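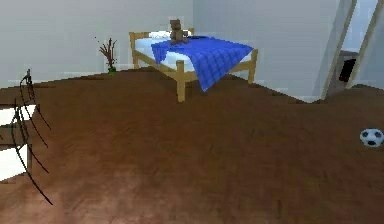 shedbot_faisal
Sim to real on the tidy-up bot, stuck again. Base is the one I built in the garage over Christmas, two hub motors, cheap depth cam down low, planner runs on an old laptop. Bedroom world loads fine, bot drives fine, but the costmap goes odd near the bed. Blanket hangs off the front edge in a point and the planner treats that corner like a solid wall right down to the floor. So it won't go under the bed at all, and under the bed is half the reason for building the thing. Tried inflation radius at 7 cm, tried lower, no diffrence. Anyone had this?

Civdale
Is the blanket a proper mesh or just a collision box round the lot? Bet it's a box.

shedbot_faisal
Didn't make the world myself, got it off the Altotdale workshop share. Will check tonight.

mags_in_the_shed
Box for sure. Had the same with a tablecloth. Turn on collision view, you'll see it straight away. Swap it for a convex decomposition, or delete collision on the blanket and leave the bed legs.

duda32
Don't delete it!! Then you train it to drive through cloth and first day in a real bedroom it winds a doona round the axle. Ask me how I know. Spent an arvo with scissors.

mags_in_the_shed
He's not training anything, it's a planner. Cloth can be a soft cost.

duda32
Soft cost still goes through if the goal's on the other side. My opinion, keep it lethal and come in from the other end of the bed.

Civdale
Both of you are tuning for one blanket. I'd be more worried about the plant. Thin bare stems like that, real depth cam at that height will get nothing back off them. Sim cam sees them perfect. Same goes for the wirey black stuff on the left.

shedbot_faisal
Hadn't thought about the plant. Sim depth has zero noise on it atm. The ball it picks up every time, no dramas.

Civdale
Ball's easy. Add noise and dropouts before you touch anything else.

Itholm_Pete
Also your floor. That shiny patch in the middle, real polished boards will do worse than that to a cheap depth cam. I got phantom holes all down the hallway. Matte tape on the boards fixed it for testing but the missus wasnt keen.

duda32
Tape on floorboards, good grief. Just put the cam up higher

Itholm_Pete
Then it won't fit under the bed will it

shedbot_faisal
Update 5th February. Civdale and mags were right, one big box round bed AND blanket. Split it in 2, proper mesh for the blanket. Planner goes under now, nearly 32 mm clearance off the leg which is tight but ok. Left the blanket lethal for now (sorry mags). Noise on the cam next, then the plant.

mags_in_the_shed
Fine but you'll be back to soft cost by August, calling it

duda32
Keep scissors handy

Faisal, post the noise params when you've got them, I'm about to start on mine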